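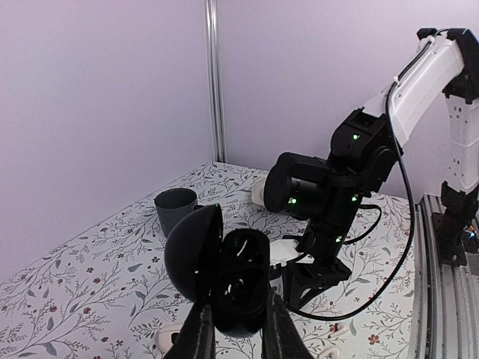
Debashish Jayawardena asked before the session whether the second arm at Niron meant a second operator or one operator fewer. Put the question first, he said, because the staff in the back rows will be waiting for it and will not hear much until it is answered.

Answer it, then. One operator fewer per bench, same headcount on the floor. The post moved to incoming inspection. Say plainly that two people did not want inspection and one of them left in January.

Slide 2. The task. Two arms at one table. One holds a housing in a two-finger gripper, the other works from the side. On the manual bench a person did both with two hands and did not think about it. Splitting the job between arms meant writing down which hand did what. That took longer than the mounting and the wiring together.

Slide 3. Cycle time. Manual: 55 seconds. Two arms: 72 seconds. Leave the numbers up and let people read them. The cell is slower per part. It runs through breaks and shift change, and that is where the output comes from. Do not say "faster" anywhere in this talk.

Slide 4. What the operator does now. Loads trays, clears faults, signs off the first part after each restart. The Arnullow line logged 221 stops in the trial period. Most were cleared at the bench in under a minute. The remainder needed maintenance, and maintenance had no cover on the late shift — skip if short of time, but it comes up in questions.

Slide 5. Reading the arm. Operators learned the indicator lights before they learned the screen. The screen text was written by the integrator and used joint numbers. Barua replaced the joint numbers with names the floor already used, such as shoulder and wrist. Calls to maintenance dropped after the change. We did not run a control, so do not claim the wording caused it.

Slide 6. Cables. Slack that is right at one end of the reach is wrong at the other. Operators noticed this before the engineers did. There was no form for reporting it. There is now, one page, kept at the bench.

Slide 7. Pay and grading. The job description still lists hand assembly. Fault clearing is not in it, so it does not count toward the next grade. Sotow rewrote theirs before installation. Niron is rewriting after. Recommend before.

Slide 8. Training. 15 hours per operator, on shift, paid. The first group had it in one block and asked for it to be split. Later groups got short sessions with bench time between them. Pause here for questions on scheduling.

If asked about a third arm: no decision yet. If asked about safety distance, refer to the site assessment and do not quote figures from memory.

Last slide is the contact page. Leave it up during questions.

4 comments
9 shares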